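I moved to Hekville in April and have been cooking for one since then. A few things I learned about rice and money.

A bag from the Olora market lasts me most of the summer. I stopped buying the small boxes. They cost more per pound and take up the same shelf.

Imtiaz Begum, two doors down, soaks hers for 20 minutes before cooking. I tried it with basmati and the grains came out longer. With short grain I skip it.
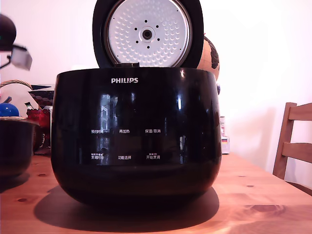
1 min read

Rinse until the water is mostly clear. Mine takes four changes. I save the first bowl for the tomato plants - they don't seem to mind.

Leftovers go in the fridge within the hour, in flat containers. Day-old rice is what you want for frying anyway. Egg, scallion, a little soy sauce, high heat.

Jinlong Cui asked about freezing. Yes, it works. Wrap single portions while they are still warm and microwave them from frozen with a spoonful of water.

My grocery total last month was $343, down 44 from the month before. Most of that was giving up takeout lunches.

Next I'm going to try dried beans. If you have a good black bean recipe, post it below.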